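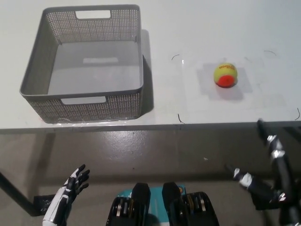 Basket tips for the toy and ball pileup

Print this page
E-mail this page

Posted 11 Jan 2023 by Beatriz Torres

Quick one today, kids home, dog needs out. A bunch of you wrote in after the December page asking how to keep small stuff — balls, jump ropes, bath toys, the odd mitten — from taking over. Baskets. Same answer as always. But there's a right way to do it and I did it the wrong way for years.

Picking a basket

Plastic with holes in the sides, solid bottom. Sides let the air through, bottom catches the sand. All-mesh bottoms drop grit straight on the shelf and then you're vacuuming a shelf.

Rectangular over round. Round ones waste the corners, every time.

Two handle holes, one on each side across from each other. Check you can get four fingers in, not just two. Little kids will carry it by the rim otherwise and the rim cracks.

Sides that slope in a bit toward the bottom will nest when empty. Nice for storage. But remember the bottom is smaller than the top when you measure your shelf — measure the top rim! I bought a set of 8 from Warketti and they were too wide for the hall closet by a finger. Whole set went back.

Gray or white hides less than you'd think. Gray is better for dust, white is better for finding the thing you dropped in.

Peel the labels first

Store stickers on mesh are awful. Glue gets down in the little holes. Hair dryer on warm, peel slow from a corner, then a drop of cooking oil on whatever's left, wait ten minutes, dish soap. Don't scrape with a knife, it leaves fuzz on the plastic that holds dirt forever.

Washing

Bathtub. Few inches of warm water, squirt of dish soap, old toothbrush for the holes. Go at it from the outside, then flip and do the inside. Rinse with the shower head and stand it on end to dry. Not boiling water, the sides bow out and it never sits flat agian.

Mairéad Doherty wrote that she does hers on the driveway with the hose and a car brush. Fine in July.

Tennis balls and kid balls

The softer training balls, the two-color ones, get grubby fast on the light half. Sponge and lukewarm soapy water, squeeze don't scrub. Air dry. I tried the dryer once and the noise, plus the felt went puffy.

Keep them out of the hot car. Garage is ok most places.

Old dead ones — don't toss yet:
Cut an X and push on a chair leg that scratches the floor.
Two in the dryer with a winter coat (clean ones, and somebody has to put up with the noise, see above).
Rub a dry one on a scuff mark on the hallway floor. Works on black shoe marks, does nothing for wax crayon.
Hang one on a string in the garage so it touches the windshield when you've pulled in far enough.

Give each thing a spot

This is the one that worked at our house. Small marks on the shelf or table where the basket lives. Just the corners, no need to draw the whole box. Kids will line it up like a parking space. Mine do anyway, the four year old is strict about it.

Test the marker on the underside first. Dry erase comes off a glossy white top if you get to it the same week, after a month it can leave a ghost. Rubbing alcohol on a cotton ball takes most of that. If it's a table you care about, put down a clear sheet and mark on the sheet. Shelf liner, an old report cover cut open, whatever's in the drawer. Wipe the table dry before you lay it or you get bubbles.

Tape on white furniture

Clear tape is hard to see and then it yellows and you see it plenty. Every couple months run your hand over the top and pull up the old bits. Pull low and flat, back over itself, not straight up. Gummy line left behind? Same oil trick. On painted wood go easy, try mayonnaise if you don't have oil handy. Yes really. Wipe it off good after.

Don't overfill

One layer and a half of balls, tops. Past that they roll out when somebody grabs one handle. Heavy stuff (bats, the croquet things) goes in a bin on the floor. Bernardo Loureiro says his Trenorard shelf is meant to take up to 243 pounds but I still wouldn't stack baskets three high over a kid's head.

If they slide on a slick shelf, a strip of rubbery liner under the front edge is enough.

Once a month dump it out. Whatever has no partner, no air or no owner goes. We found a library card in ours, and half a waffle.

Next time: boot trays, and Sérgio Marinho's way of getting salt off them. Send me your cord storage ideas too, mine is a shoebox and a bad atitude.

Print this page
E-mail this page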